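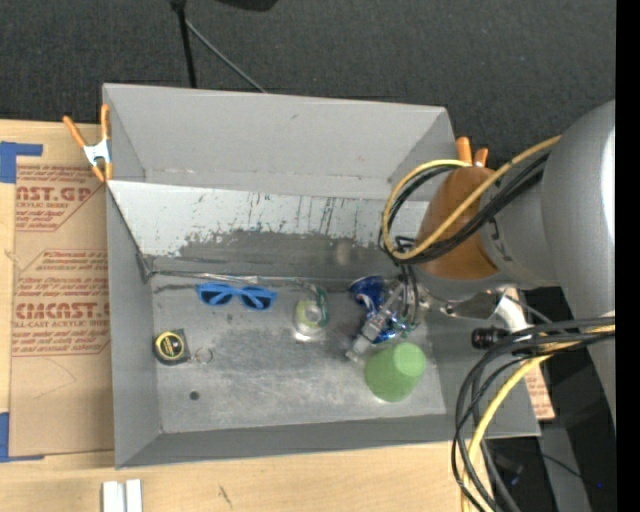
A visitor standing near the rope asked whether the arm had been told in advance where each item lay, and remarked that a bin of mixed objects seemed a strange thing to show the public when other laboratories have machines that dance. The presenter replied that the positions were not entered beforehand, and that picking from a mixed bin is the work most of her clients ask for first.

I attended the open day at the Vitale automation center in Prutusberg in August 2021. I had registered through my employer, though the views in this post are my own. Attendance was limited to 100 persons, admitted in groups, and each group was given a printed schedule and a name badge at the front desk.

The bin picking station was the second stop. Sunglasses, a tape measure, a crushed can and a green plastic cup are ordinary things, and I believe they were well chosen. A clear object with green edging was also in the bin, and the presenter spoke at some length about transparent items, which remain difficult for many vision systems. The bin itself was held with orange-tipped spring clamps. I mention this for readers who are planning a station of their own and may be pricing custom fixtures.

According to the handout, the center had logged 1,099 attempted picks at this station during the month before the event. The handout did not state how many were successful. I asked about this and was told that the results would be included in a later report. I would have preferred to see them on the day.

The third stop concerned a project named Plumstead, which deals with the sorting of returned goods. The talk was clear but somewhat long for an audience that was required to stand. A catalog of 275 item types was described, and several guests asked how a new type is added. The answer was that a staff member presents the item from several sides and confirms the record, after which it may be used in the next run.

The final stop was a discussion of Moron, the scheduling software used at the center. The name was received with some amusement. I found this part the most useful for my own work, as it dealt with what a station should do when no safe grasp can be found and a person must be called.

Parking is available behind the main building, and the number 59 bus stops at the gate. Guests who wish to attend a future open day should write to the front office and state which stations they would like to see. The handout is available from the same office on request.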